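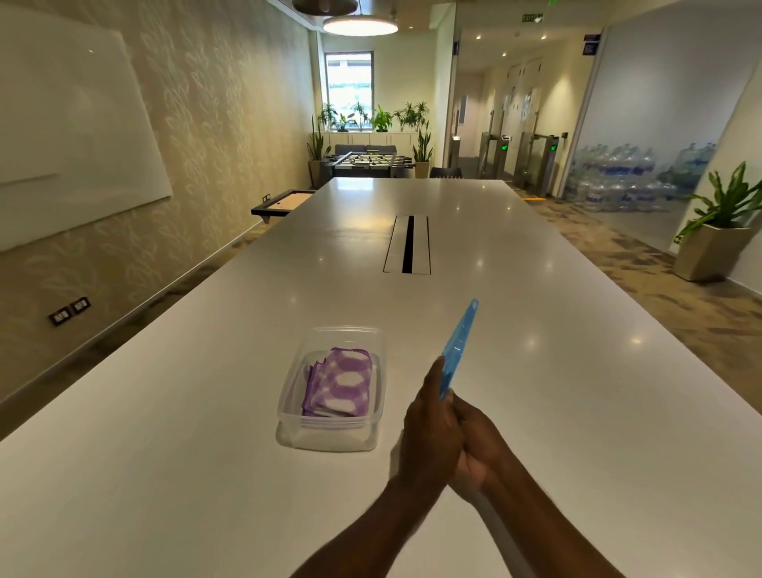
강의실 > 생활기술 기초 > 3주차 > 천 소품 접기와 보관

3주차 강의 자료: 작은 천을 접어 상자에 넣기

담당: Asabe Olatunji
실습 보조: Efe Onuoha

1. 이번 주 범위
손수건, 행주, 안경닦이처럼 작은 천을 접어 뚜껑 없는 투명 상자에 보관하는 방법을 다룬다. 수건과 의류는 다음 주에 한다. 지난주에 나눠 준 분류표를 가지고 올 것.

2. 작업대
긴 책상에서 서서 작업한다. 상판이 매끄러워 얇은 천은 접는 동안 밀리기 쉽다. 한 손바닥으로 접는 선 가까이를 누르고 다른 손으로 끝을 넘긴다. 책상 가운데의 배선 덮개 위에서는 접지 않는다. 틈에 천 모서리가 끼는 일이 작년에 몇 번 있었다.

3. 접는 순서
천을 뒷면이 위로 오게 펴고 가장자리 박음질 선을 맞춘다. 먼저 세로로 반을 접고, 상자 안쪽 폭에 맞추어 다시 접는다. 무늬가 큰 천은 무늬를 기준으로 삼지 말고 박음질 선을 기준으로 삼는다. 물방울무늬는 인쇄가 비뚤어진 제품이 있어서 무늬를 맞추면 끝이 어긋난다.

모서리가 둥근 상자에서는 천의 각을 억지로 밀어 넣지 않는다. 안쪽 벽에서 손가락 하나 들어갈 만큼 띄워 놓으면 꺼낼 때 옆의 것이 딸려 나오지 않는다.

4. 쌓기와 세우기
같은 천이 세 장 이하이면 눕혀서 쌓는다. 그보다 많으면 접힌 쪽을 위로 하여 세운다. 쌓았을 때 접힌 쪽 높이가 고르지 않으면 한 장씩 방향을 바꾸어 놓는다. 그래도 맞지 않으면 맨 아래 것부터 다시 접는다.

5. 얇고 미끄러운 물건
얇은 비닐이나 반투명 소재는 천과 섞지 않는다. 두 손으로 잡고 세워서 빛에 비추면 접힌 자국과 찢어진 곳을 찾기 쉽다. 확인이 끝난 것은 따로 둔다.

6. 재료
실습용 상자는 Motden의 긴 변 185mm 제품을 쓴다. Zornberg 상자를 가지고 있는 사람은 그대로 써도 되지만 폭이 좁으니 한 번 더 접어야 한다. 개인 천은 3장까지 가져올 수 있다. 다림질은 하지 않아도 된다.

7. 과제
집에서 쓰는 서랍 한 칸을 골라 정리 전과 후의 배치를 종이에 그린다. 치수는 자로 재어 적는다. 배점은 50점이고, 접은 모양보다 치수 기록을 중심으로 본다. 제출은 다음 수업 시작 전까지. 늦으면 Efe Onuoha에게 직접 낼 것.

참고: Picard 교재의 보관 단원. 세탁 표시 부분은 시험 범위에 들어가지 않는다.

이 사이트는 로그인 유지를 위해 쿠키를 사용합니다. 계속 이용하면 쿠키 사용에 동의하는 것으로 봅니다.

© Sarkorach 생활교육원 | 문의: 교무실 | 맨 위로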